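Notes on Teaching by Demonstration

31 May 2021

The purpose of this entry is to set down, while the matter is still fresh, what our group has learned in the past months about collecting demonstrations for robot manipulation. I have been asked for these notes by several colleagues at Clisto and by two visiting students, and it seemed more useful to place them here than to send the same letter several times.

Our work concerns household objects. A person handles bottles, fruit, cans and other items of the kind found in any kitchen or living room, and the motion of the hands is recorded so that a policy can later be trained to reproduce it on a two-armed robot. The project carries the internal name Lernamon. It began in October as a study of remote control only, with an operator seated at a pair of leader arms and the robot following at the other side of a partition. That arrangement is still in use for certain tasks, and I shall return to it.

The difficulty with remote control was one of pace. A trained operator required a long time to complete even a simple placement, and the recordings carried the marks of that effort: pauses before contact, small corrections in the wrist, a tendency to approach every object from the same side. A policy trained on such recordings learned the hesitation as faithfully as it learned the task. Adhiambo Rweyemamu raised this point at our second review and proposed that at least half of the collection be moved to the bare table, with the demonstrator using his or her own hands. Her proposal was adopted with some reluctance, mine included, and I am now persuaded that it was correct.

The hand collection stands at 1736 episodes as of this writing. Of these, 185 have been set aside for reasons explained below. The remainder have been reviewed once and will be reviewed again before release to our partners at Ndung'u.

Several matters of practice deserve mention.

First, the instruction given to the demonstrator. In the early sessions we wrote these out at length, with the grasp, the height of the lift and the end position all specified. The results were uniform and of little use. We now give a single sentence, such as "pick up the flowers and hold them upright," and leave the manner to the person. Variation in the approach is wanted. Variation in the outcome is not, and the sentence must be clear on that point.

Second, the treatment of failed attempts. Our rule had been to delete any episode in which an object was dropped or missed. We have since begun to retain those in which the demonstrator recovers without assistance, marked with a separate label. The 185 episodes mentioned above are of a different kind, in which tracking of one hand was lost for longer than our processing software, Clatow, can bridge. They are kept in storage but are not used.

Third, the visibility of the markers. We determine the position of each hand from printed patterns, and these patterns must face a camera for the greater part of the motion. Demonstrators are told this once, at the beginning, and then encouraged to forget it. A person who is thinking about the marker will turn the wrist in a way that no one turns it in daily life. If the pattern is hidden for a moment, the second viewpoint will generally supply what is missing.

Fourth, rest. A session at the table lasts nearly an hour and is divided into 3 blocks. Demonstrators may stop at the end of any block without giving a reason. We ask that the gloves be removed during the pause and fitted again afterward, and the calibration is repeated each time. This costs several minutes, and I have been asked more than once whether it may be omitted. It may not. A glove that has moved slightly on the hand produces an error that no later step will correct.

The objects themselves were chosen with less ceremony than readers might suppose. We began with 12 rigid items and found that the policy managed most of them within the first round of training. Flexible and irregular items were added at Dr. Rweyemamu's request, and the most instructive of these has been the artificial bouquet. 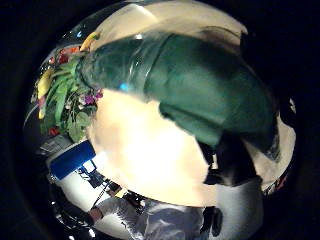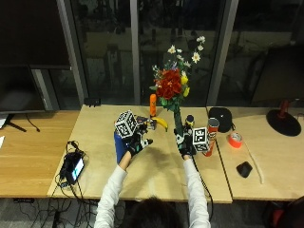 Flowers in hand at the table.

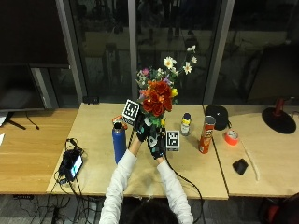
The question of how a demonstrator should hold an object with many loose parts occupied us for longer than I had expected. A bouquet has no single surface on which a gripper can be planned to close, and its outline alters whenever it is turned. Our first written guidance was to grasp it low and with one hand. Left to their own judgment, people do otherwise. In the last of the three photographs both gloves are on the flowers near the stems, with the bouquet held upright and one square marker to either side of it, and a grasp of this sort gives the policy a far better account of how the weight is shared than anything we had prescribed. We have therefore withdrawn the guidance. Two-handed and one-handed episodes are now recorded under the same task name, and the training procedure is left to distinguish them.

It remains to say something of remote control, which I do not wish to dismiss. For tasks in which force matters, such as seating a lid or drawing a cloth tight, the operator at the leader arms feels a portion of the resistance through the handles, and the recording contains the robot's own joint readings without any translation from a human hand. No glove gives us that. Our present practice is to train first on the hand collection and then to refine on a smaller number of remote episodes made with the robot itself. The refinement stage is short. For the bouquet it has not yet been attempted, and I would ask colleagues not to cite any result for that task until it has.

Two changes are planned for the next period. The object list will be revised so that each session includes at least one item the demonstrator has not handled before, and the single-sentence instructions will be translated into Swahili, as several of our demonstrators have requested. The revised protocol will be circulated to all groups once Dr. Rweyemamu has approved the calibration section, which is still in draft.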